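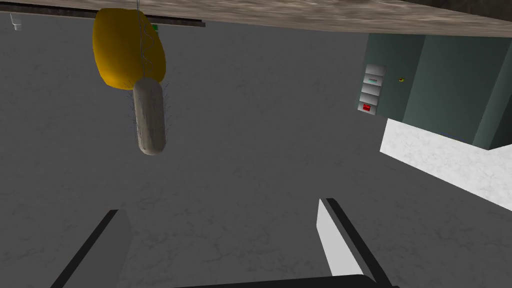

Encimera Kotus para cocina y lavadero

Kotus es la serie de encimeras a medida de Closari. Se fabrica en cuarzo compactado, granito y piedra caliza tratada, y se sirve cortada, canteada y con los huecos hechos según el plano del cliente. El precio de la web corresponde al metro lineal con fondo de 60 cm y canto recto. Los fondos superiores se presupuestan aparte.

Precio desde 413 € el metro lineal, IVA incluido. Referencia 3171. Transporte e instalación no incluidos.

Materiales y grosores

El cuarzo se vende en 12, 20 y 30 mm. El granito, en 20 y 30 mm. La caliza, solo en 30 mm, porque en grosores menores se parte con facilidad en las esquinas de los huecos. Si el proyecto lleva placa y fregadero en la misma pieza recomendamos 20 mm como mínimo, sea cual sea el material.

En cuarzo hay once acabados en catálogo. Los tonos arena, tabaco y gris claro suelen estar en almacén. El resto se pide al taller y tarda más. Las muestras de 10 x 10 cm se envían gratis hasta un máximo de 3 por pedido. A partir de la cuarta se cobra el porte.

La piedra natural cambia de una tabla a otra. La muestra sirve para hacerse una idea del tono, pero la veta y las manchas de la pieza definitiva serán distintas. Quien quiera elegir tabla puede venir al almacén y marcarla - conviene llamar antes, las tablas están en vertical y hay que moverlas con el puente grúa.

Cantos

Canto recto pulido, incluido en el precio. Canto biselado, canto medio redondo e inglete, con suplemento. El inglete permite un faldón visto de hasta 12 cm y se pega en taller. No lo hacemos en obra.

El vuelo libre máximo sin apoyo es de 300 mm en 30 mm de grosor y de 200 mm en 20 mm. Para barras con taburetes suministramos escuadras de acero que van atornilladas al mueble por debajo y no se ven desde la posición de sentado. En 12 mm no damos garantía sobre ningún vuelo que no lleve tablero de refuerzo.

Huecos y mecanizados

Se incluye un hueco de placa y uno de fregadero sobre encimera. El hueco para fregadero bajo encimera lleva el canto interior pulido y tiene suplemento, igual que el escurridor ranurado. Para el grifo se hace un taladro de 35 mm. Los taladros para dosificador, enchufe escamoteable o pasacables se indican en el plano con su diámetro y la distancia al borde, medida siempre al centro.

No cortamos con la plantilla de cartón que viene en la caja del electrodoméstico. Necesitamos el modelo exacto o la ficha del fabricante. Hemos tenido que repetir piezas por una plantilla que correspondía a una versión anterior de la placa, y en esos casos la repetición la paga el cliente.

Medición

La medición definitiva se hace con los muebles bajos colocados, nivelados y fijados a la pared. Si los muebles se mueven después, la medida deja de valer. Pascal Pons lleva las mediciones de la zona norte y Hubert Walczak las del resto de la provincia. El desplazamiento se descuenta de la factura cuando se confirma el pedido.

También se puede enviar un plano propio. En ese caso la responsabilidad de las cotas es de quien lo firma. Pedimos tres medidas de fondo por tramo (izquierda, centro y derecha) y el ángulo real de los rincones.

Plazos y entrega

Cuarzo en stock, doce días laborables desde la medición. Cuarzo bajo pedido y granito, veinte. Caliza, veinticinco. En agosto el taller cierra y los pedidos confirmados en la segunda mitad de julio se entregan en septiembre.

Las piezas de más de 2,80 m se dividen si no caben por la escalera o el ascensor. La junta se hace con adhesivo teñido y queda visible de cerca. En tonos lisos se nota más que en los moteados.

Limpieza y mantenimiento

Agua y jabón neutro para el día a día. Nada de lejía pura, desatascador ni estropajo metálico. La cal que se forma junto al grifo sale con un limpiador suave para baños, aclarando enseguida. En caliza no se debe usar vinagre ni limón, que se comen el pulido.

El granito y la caliza salen del taller con una mano de sellador. Hay que repetirla una vez al año, o antes si las gotas de agua dejan de formar perla. Recomendamos el sellador Kustodico, en bote de 250 ml, suficiente para una cocina de tamaño medio. El cuarzo no se sella.

No apoyar sartenes ni cafeteras recién retiradas del fuego - el cuarzo lleva resina y puede amarillear de forma permanente. Esas marcas no entran en garantía.

Garantía

Diez años en cuarzo y cinco en piedra natural, por defecto de material o de fabricación. Quedan fuera los golpes en el canto, las grietas por asiento del mueble y los huecos modificados en obra.

Productos relacionados
Copete a juego Kotus, 5 cm
Fregadero bajo encimera Jasińska, una cubeta
Sellador Kustodico 250 ml
Escuadra oculta para barra
Kit de reparación de cantos, tono arena

Closari, encimeras a medida | Contacto | Condiciones de venta | Aviso legal | © Closari | Volver arriba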